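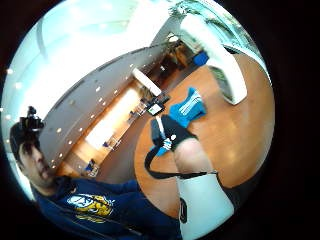 I've been building the Jondow hand gripper kit for a while now, first on my kitchen counter and then at Skundness, the shared workshop I pay way too much for (worth it, the windows are great). People kept asking me for parts, so I started selling the kit from this page. Last updated March 1, 2019.

The Jondow is a small two-finger gripper that you hold and squeeze yourself. There's a camera mount on the body, looking out past the fingers, so you can record how you pick stuff up and play it back later for your own robot arm. I wanted one that didn't cost as much as a used car, and I wanted to be able to fix it with a screwdriver!

## What you get

- Gripper body and both fingers, printed and cleaned up
- 6 rubber finger pads (you'll use two, the rest are spares, and you'll want them)
- Camera mount with a fisheye-friendly opening
- Hand strap, plus a second one in a longer size
- All the screws in one bag, 73 of them, sorted by length if I had a good day
- Printed build guide

No camera and no cable in the box, sorry. I use a plain black USB cable and it works fine, but get one that's nice and bendy. A stiff one tugs at your wrist and you'll be grumpy after ten minutes.

## Specs

- Weight: 450 grams with the strap on, no camera
- Opening: 101 mm at the widest
- Body: PETG
- Pads: silicone rubber, glued or screwed
- Mounting holes: M3, same pattern as the Dinow arm bracket

## Building it

It took me nearly an evening the first time, and that was with me putting the left finger on backwards. Start with the fingers, then the slide, then the mount. Don't tighten the slide screws until the whole thing moves freely. The strap goes on last, snug across the back of the hand but loose enough that you can wiggle out of it.

For first tries I like things you already have lying around on the table. Bottles and tubes are good because they're round and they roll if you're sloppy, and small boxes are nice and forgiving. Strong daylight will blow out anything white when it's close to the lens, so turn your exposure down a notch or work a bit farther from the window.
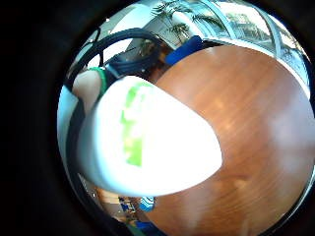 ## Ordering and spares

Kits go out in small batches, next one in September. Extra pads and straps can ship any time. If you already own a Phùng finger set, the long screws fit that too, so leave me a note with your order and I'll toss in the adapter plate for free.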